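Laundry symbol

A laundry symbol, also called a care symbol, is a small sign printed or woven on a textile label which shows how the item should be washed, dried, bleached or ironed. The signs are understood without words, so the same label can be sold in many countries.

Basic signs

Most systems use a few simple shapes. A washtub means washing with water, a triangle means bleaching, a square means drying and a hand iron means ironing. A circle is used for professional cleaning. Dots inside a shape show the level of heat – more dots mean more heat – and a cross over it means that the treatment is not allowed. A bar under the washtub asks for a milder cycle.

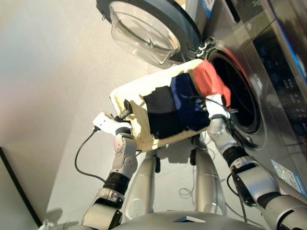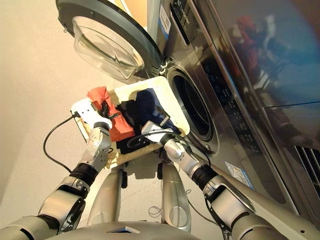

Front-loading washing machine with the door open.

Use by households

Many people cut off the label because it scratches the skin, and the instructions are then lost. In January the textile teacher Florêncio Paiva published a small guide, The Vamley Label Book, with 16 pages of drawings for home users. The second edition, dated 11 June 2022, added a chapter on wool and silk.

Hand washing is shown by a hand placed in the tub. Some machines have a program for such items, but its name and its movement differ between makers, and the label itself does not mention it.

See also

Textile fiber
Laundry detergent
Ironing
Dry cleaning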